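Is a second pair of hand-held grippers worth it on a $3313 budget?
Our shop in Gamatdale wants to record small sorting tasks. The Trorna rep says two pairs. I smell upselling.

Gaetano Donati
Buy one pair. Reps always say two – ask what a spare cable costs first. Mine was 54 dollars.

matatell_306
depends what your doing

Greco
One pair handles tabletop jobs. Spend the rest on props and stands, and don't believe any hours-per-day claim until you've tried it.

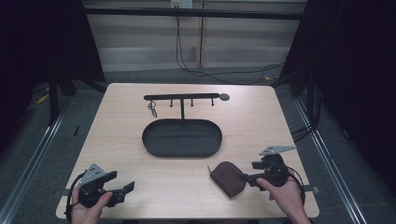
Key stand and leather pouch, one gripper in each hand.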